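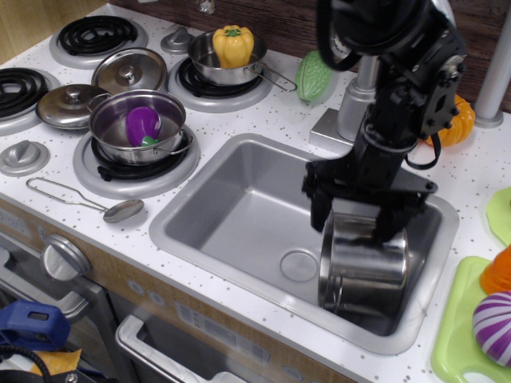 Home Projects Reports Partners Contact

Flusham kitchen chores project – progress note to the Premance fund
9th December

Hi all, I promised you a plain answer this time to the question you keep asking me, so I'll start with it. Can the arm do the dishes yet? No. Can it do some of the boring bits around the dishes? Yes, more than it could in the summer, and I'm pretty happy about that!

We've stayed on the play kitchen for the whole period. I know a couple of you wanted us in a real one by now, but with the toy sink and the toy vegetables we can reset in a few seconds and go again, and that's how we got through 600 tries at moving pots in and out of the sink. Of those, 528 ended with the pot where we'd asked for it, which comes to 88 percent. We only count it if no person touched anything along the way.

The misses are mostly about rims. A pot standing upright is easy now. A pot lying on its side in the sink is a different animal, and the gripper has to pinch the rim at an odd angle and then turn the whole thing without banging the faucet. We lost a lot of October to that – the Nilley software plans a lovely path and then the pot swings. Slowing the lift down helped. Lids are still bad (they slide), and I'd rather not give you a number for them until we've run them properly.

Speed is the other thing. A pot takes the arm some 140 seconds, start to finish, and I can do it in 2 while talking on the phone. I don't think that kills the idea, if the work happens overnight when you're asleep, but it does rule out the cafe job Bondarchuk asked us about. I've told them so and they were nice about it, and they'd like to hear from us again once we can clear a full counter.

Money is fine. We're a little under on parts and a little over on hours, and the two just about cancel out. The spare gripper fingers came out of the parts line.

Next up, starting in January: lids, then ladles, then having the arm sort food from cookware on its own without us telling it which is which. I'd also like to try water in the sink, but only a little, and only after we've covered the cables. Call me if you want to come by and see it run!

Back to Reports Next Top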